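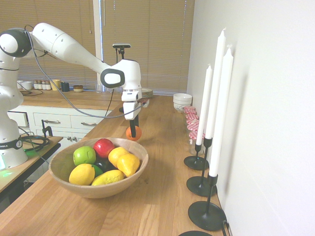 Como arrumar uma bancada de madeira com fruta artificial, velas e frascos

Uma bancada comprida de madeira clara enche-se depressa. Pousa-se uma taça, depois uns pratos, depois o correio, e ao fim de um mês já não há onde cortar pão. O método que se segue serve para bancadas encostadas a uma parede lisa, com uma janela ao fundo, e leva 60 minutos se a madeira não precisar de óleo.

O que é preciso

Uma taça redonda de madeira
Fruta artificial em tamanhos e cores variados
Castiçais pretos finos, de base redonda, e velas brancas altas
Frascos pequenos de vidro com tampa
Pratos e uma taça brancos, dos que se usam todos os dias
Dois panos macios, detergente da loiça, um pincel seco
Óleo próprio para madeira em contacto com alimentos (uso o da Purnier, mas qualquer um serve)

1. Esvaziar e limpar

Tire tudo de cima da bancada, incluindo o que pensa deixar no mesmo sítio. Passe um pano bem torcido com água morna e uma gota de detergente, no sentido do veio, e seque logo com o segundo pano. A madeira maciça não gosta de água parada, sobretudo junto à parede e à volta do lava-loiça.

Se houver manchas escuras, lixe à mão com grão fino e aplique depois uma camada leve de óleo. Nesse caso a arrumação fica para o dia seguinte. Eu oleio a minha em janeiro e outra vez no fim do verão.

2. Lavar a fruta

A fruta artificial ganha uma película de gordura quando vive na cozinha. Comece pelo pincel seco, para tirar o pó à volta dos pés e nas cavidades. Depois, para as peças de plástico, use um pano húmido com muito pouco detergente. As peças de espuma revestida não devem ir à água: o revestimento levanta e já não volta ao lugar. Limpe-as com o pano quase seco.

Deixe tudo a escorrer sobre uma toalha. A taça de madeira limpa-se como a bancada.

3. Encher a taça

A taça fica no centro da bancada, mais perto de quem trabalha do que da janela. Oito peças chegam para uma taça média. A ordem conta:

As maçãs vão primeiro, atrás, uma verde e uma vermelha lado a lado. São redondas e firmes e seguram o resto.
Os limões e a pera amarela distribuem-se pelos lados e pela frente. Duas peças amarelas iguais encostadas uma à outra parecem engano, por isso convém variar o tamanho.
A lima, pequena, pode ficar meio tapada por um limão maior.
No meio, uma peça escura. Um fruto roxo quase preto separa os amarelos.
Por fim, uma peça alongada deitada na parte da frente.

Os frutos mais pequenos, como os cor de laranja, ficam para o fim e servem para preencher uma falha. Se rolarem, rode ligeiramente a peça do lado até fazer encaixe. Não misture fruta verdadeira na mesma taça – amadurece, larga humidade e mancha as peças artificiais.

4. Os castiçais

Alinhe-os junto à parede, com uma mão travessa entre cada base. Velas de alturas um pouco diferentes ficam melhor do que todas iguais, com a mais alta no meio de um grupo de três. Os meus castiçais são da Zatudance, com 28 centímetros sem vela.

Para a vela ficar direita, aqueça a base com água quente durante uns segundos e rode-a ao encaixar. Se ficar folgada, enrole uma tira estreita de papel de alumínio. Numa bancada onde se cozinha, estas velas são para decorar. Se as quiser acender, afaste-as da parede e da fruta e não saia da cozinha.

5. Os frascos e a loiça branca

Os frascos pequenos vão em fila, encostados à parede, por trás dos castiçais. As tampas aos quadrados vermelhos e brancos dão a cor de que uma parede branca precisa e dispensam etiquetas vistosas. Se guardarem especiarias, escreva o nome e a data numa fita colada na base.

A seguir aos frascos, a taça branca. Os pratos empilham-se mais ao fundo, perto da janela, e em pilha baixa: meia dúzia é suficiente. O resto da loiça cabe nos armários. As gavetas por baixo da bancada ficam para talheres e panos, que assim não voltam para cima.

6. Manutenção

Uma vez por semana, pincel na fruta e pano seco nas velas. O pó agarra-se à cera e, depois de algum tempo, só sai com uma meia de nylon velha, esfregada de cima para baixo.

A cada 2 meses, repita o passo 2 e levante os castiçais para ver se as bases deixaram marca. Discos de feltro autocolantes nas bases resolvem o problema – os da Obi vêm em folhas e cortam-se à medida com uma tesoura.

Quando uma peça de fruta perder a cor por causa do sol, passe-a para a parte de trás da taça ou troque-a.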